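Frame locks for the taking at the Clusten bike library

February 2021

If you have an older bike leaning in the hallway and have been meaning to do something about locking it up properly, the Clusten Bike Library would love to hear from you. The library has been given a big box of second-hand frame locks, the sort that mount at the back wheel, and is handing them out to members and neighbours while they last.

The locks came by way of Plemier, the rental shop down on Estrella Street, which closed up its fleet at the end of last summer and didn't like the thought of good parts going in the bin. Kristine Bautista, who looks after the workshop side of the library, had been asking around for lights and bells when the shop rang to see if she'd take the locks as well. She said yes before she'd asked how many there were, and they have been living under her workbench ever since (and for a while on top of it, and on both of the good stools).

"I grew up with one of these on my mum's bike and I'd forgotten how handy they are," she says. "You stop for bread, you push the lever down, you take your key and off you go. I wouldn't leave a bike downtown overnight on one, mind you, and I tell everybody that, but for the bakery or the library it's lovely."

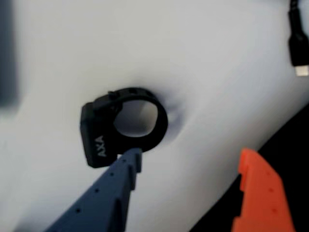
A black AXA frame lock.

Sorting them has been a winter job, and a pleasant one by the sound of it. Ha-rang Joo has spent a good many evenings at the shop matching keys to locks, oiling the stiff ones and setting aside any that wouldn't turn. By the end of January there were 70 ready to go, each with at least one working key on a loop of string, and there may be a few more once the last tin of loose keys has been gone through. The colour is black or very dark grey for nearly all of them, so they ought to look at home on just about any frame.

It's worth bringing the bike along if you can manage it, snow and all. Not every frame has the mounting points, and wide tires or a bulky fender can get in the way of the ring. Ha-rang keeps a jar of straps and brackets for the awkward ones and seems to rather enjoy a puzzle. Fitting takes up to 13 minutes and you're welcome to stay and learn how it's done, or to have a cup of tea by the heater instead.

The locks are free to members and $4 to everyone else, with the money going toward inner tubes for the kids' repair afternoons, which Kristine hopes to have running again by July. Pickup is at the side door of the Brarkari Centre, 844 Mill Road, one household at a time and masks on, please. Ring the bell and give it a minute, as the workshop is at the far end of the hall.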